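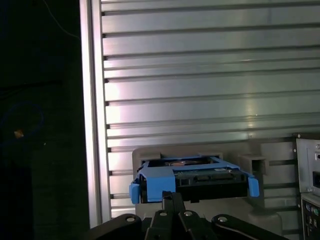 Fig. 1. Drive in a blue plastic caddy, corrugated metal panel behind.

Courses > Records and Archives > Week 5 handout

Syllabus | Readings | Handouts | Assignments | Contact

WEEK 5 – KEEPING THINGS: appraisal, copies, and what gets thrown out

Notes by Setsuko Sasaki. Typed up fast from the board, check against your own.

Left over from last week: original order. Keep the papers the way the office kept them unless the order is clearly an accident (dropped box, moved twice, somebody's nephew "tidied"). Write down which you think it is. A guess is fine if it's marked as a guess.

Appraisal

Deciding what to keep. Most of a working office's paper goes. Students hate this part. Old rule of thumb in the readings is that a small slice of the total is worth keeping forever, the rest has a use and then it's over – invoices, duplicate minutes, room bookings.

Two kinds of value, you need both terms for the paper:
- primary: what the record was made for. Lease shows who rents what.
- secondary: what someone else gets out of it later. Same lease, fifty years on, shows who lived on that street.

Secondary value is hard to see at the time. Case from class: the Daneshvar papers. Family shipping business, 209 boxes. First survey marked the kitchen account books for disposal, "domestic, no busines content." Tomoyo Katayama reread them for her thesis and got a run of food prices out of them, week by week, better than anything in the city's own files. They'd been sitting on the discard shelf through most of August.

What to take from it: write the reason for disposal next to the item. "No business content" could be argued with. A blank could not.

Copies

Paper first. A carbon is a copy but may be the only one that survives. A photocopy of a signed letter is evidence of the letter, weaker evidence of the signature. Marginal notes on a copy make it its own record, so don't weed "duplicates" without opening both. (Everybody skips this. Open both.)

Digital. Same questions, faster clock. Paper in a dry closet will wait for you. Files on a drive won't wait as well:
- the drive can fail
- the format goes out of use
- the file is fine but no one knows what it is

Third one is the most common in small archives. Folder called "misc new 2" with 600 letters in it, no dates in the file names. Fixing that after the person has left is slow. Fixing it with them in the room is an afternoon.

Keep more than one copy, keep them on diferent kinds of media, keep one in another building. Check them on a schedule. A checksum is a short string worked out from the file's contents; run it again later, if the string has changed the file has changed. It doesn't tell you what changed or which copy is the good one, so you want the old list kept somewhere apart from the files.

Retention schedules

A table: type of record, how long, what happens after. We looked at the one from Postach (mail-order seeds, closed now). Customer letters 5 years, then destroy. Board minutes permanent. Catalogs not listed at all, and the catalogs are what people ask for. Always look for what isn't on the table.

Breritz schedule is on reserve, much longer, skim it only. Note the column "held by" – useful when two departments each think the other one has the file.

Legal hold beats the schedule. If there's a dispute open, nothing on that subject gets destroyed, even if its date has passed.

For next time

Read the Nostum finding aid, introduction and series list, skip the item list. Come with one series you'd cut and one you'd fight for. Half a page each, 30 minutes of work, no more.

Short paper: topic to me by Saturday, June 3, 2023. Email is fine. If you want the kitchen books talk to Tomoyo first, she has the transcriptions and will want them back.

Terms to know: provenance, original order, series, primary/secondary value, fixity, retention, legal hold, accession (we didn't get to accession, it's in the reader)

Contact the instructor | Copyright S. Sasaki, for class use | Back to top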